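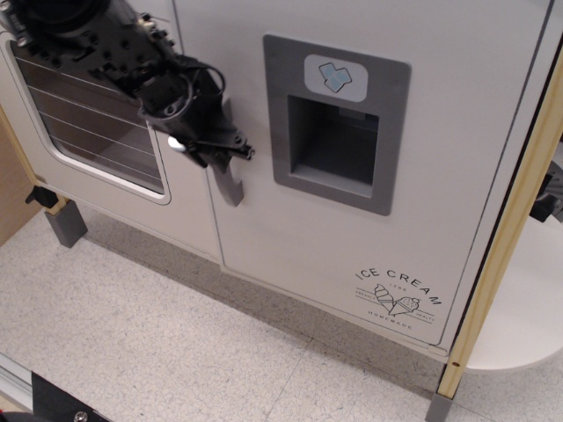
Bostalley Parents' Play Room
Minutes of the members' meeting, Saturday, April 22, 2023

Chair: Zodwa Nkuna
Minutes written by: Romana Bartoš
Apologies were received from two families.

1. Minutes of the January meeting
The minutes were read and accepted with one correction. The new shelf was bought from Tagle and not from Futmont, as I wrote by mistake.

2. Money
Zodwa presented the account. The balance at the end of March was 3,958 crowns. From this we must still pay 378 crowns for the paint and brushes. The members agreed to the payment. There were no questions.

3. The toy kitchen corner
This point took the longest time. The white ice cream fridge is the toy which the children use most, and several parents asked that it gets more space. At present two children want to open the doors at the same moment and a third one stands at the ice dispenser, so there is pushing.

It was discussed if the fridge should go to the wall under the window. Romana was for it. Zodwa was of the opinion that the tile floor is easier to wipe and the fridge should stay on the tiles. A vote was made and it stays on the tiles, but the low table will be moved to the other side.

Some parents asked for play food to put on the wire shelves behind the window door. It was agreed to collect cups, cones and small boxes from home. Glass is not accepted, also nothing smaller than a walnut. Please wash the things before you bring them.

One mother proposed to cover the "ICE CREAM 1998" print with a picture made by the children. The majority wished to keep the print how it is. The children can make a separate menu with prices, which will hang beside the fridge.

The gray door handle should be checked for tightness before each opening of the room. The person with the key does this and writes it in the notebook.

4. Second play appliance
Futmont offers a toy stove with the name Aria for 2,699 crowns. The members found it too expensive for this year. Zodwa will ask if they have a used one. Decision is moved to the next meeting.

5. Cleaning
The list for May is on the door. Two weeks are still without a name. Cloths should be taken home and washed by the person who used them, and not left in the sink.

6. Other
The box of lost clothes is full. What is not collected by the end of May goes to the charity shop.

The meeting ended at 11:40. The date of the next meeting will be sent by e-mail.

Written by R. Bartoš
Checked by Z. Nkuna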